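Ellwood toy library to reopen in former bank building

March 2023

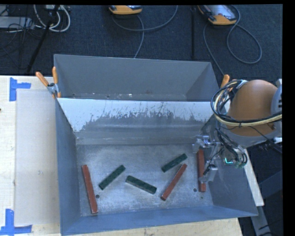 Green and reddish-brown wooden blocks in a gray metal bin.

The Ellwood Toy Library will reopen next month in the former Stisow Savings building on Mill Street, after a winter without a home of its own.

The library lost its old rooms in December, when a water pipe burst above the ceiling of the church annex it had rented for 16 years. Most of the collection was moved out the same evening and has been in storage since. Families with items on loan were asked to keep them until a new space was found.

The new lease covers the ground floor of the bank building, which has been vacant since the branch closed. It has a level entrance from the street, a parking lot at the rear and two restrooms. The annex could be reached only by a flight of steps, and parents with strollers often had to leave them outside.

"We had people stop coming once the second baby arrived, and it was the steps every time," said Lorraine Gosling, who manages the library. "Now they can roll right up to the desk."

Members will be able to borrow up to four items for three weeks, the same as before. The yearly fee stays at $20 per household. Families who receive food or housing assistance pay nothing and do not have to show paperwork beyond a current benefit card.

The library owns around 1,000 toys, puzzles and games for children from birth to age eight. Building toys and train sets go out most often, Gosling said, followed by ride-on toys in the summer months. Some of the puzzles and nearly all of the dress-up clothes were ruined by the water and have been thrown away. Plastic and painted wooden toys that got damp were washed, dried and checked for splinters and peeling paint before they were packed.

Insurance paid for part of the loss. The rest is being covered by a grant from the Tultus Fund, which also paid for new shelving and a washer and dryer in the back room. The library did not give the amount of the grant.

Work on the building is mostly done. The old teller counter has been cut down to make a checkout desk, and the carpet has been replaced with vinyl flooring. The vault door could not be removed without damage to the wall. It has been bolted open, and the space behind it will hold board games for older children. A town inspection of the new exit signs is still to come.

The catalog is moving as well. Loans were written on index cards until last year, when the library began using a lending program called Istik. Members will be able to search the collection from home and put a hold on an item, but pickup and return will still be in person. Anyone without a computer can call the desk during open hours.

Opening hours will be longer than they were at the annex, with two mornings, two afternoons and one evening each week. The exact schedule will be posted on the door and on the town website once staffing is settled. The play corner for toddlers will open at the same time as the rest of the library, but the monthly repair bench, where parents can bring in broken toys of their own, will not start again until the fall.

Toys borrowed before the flood can be returned at any time during the first month. There will be no late charges on them. Members who have lost a piece are asked to say so at the desk so the box can be marked.

Donations of toys are not being accepted until the shelves are filled and the stored items have been sorted. Storage bins with lids are welcome now and may be left at the rear entrance.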